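Tuesday, after lunch

Cable drawer day at last! I've been putting this off since February, and Lensa was getting fed up with me borrowing her extension leads every time I set something up at the Ninstead bench. So the plan was simple – get every power strip out, look at each one properly, and decide what stays. Anything with a nick in the flex or a socket that feels sloppy goes in the scrap box, no arguing.

We ended up with 17 in the keep pile and 2 for scrap, both of them old Laltov ones (no surprise there, they've always been a bit rattly).

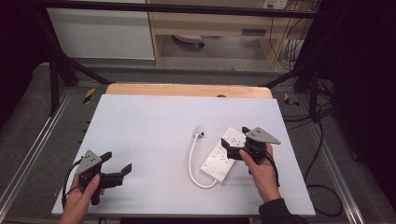
The bit that takes the time is the flex. I like a loose loop with the plug brought back up alongside the strip, so you can grab the lot in one go and nothing gets a sharp bend where it leaves the casing. Myung-ja winds hers tight round the body and swears it's fine, but I've had two go dodgy at that end and I'm sticking with loops (sorry, Myung-ja!).

Labels next. I'd like the length on one side and the test month on the other, but the label tape ran out halfway through, so the longer strips are still bare. Have asked Lensa to add tape to the Ulero order.

Still to do: find a deeper box for the long ones, and get the scrap box down to the skip before somebody rescues it all again.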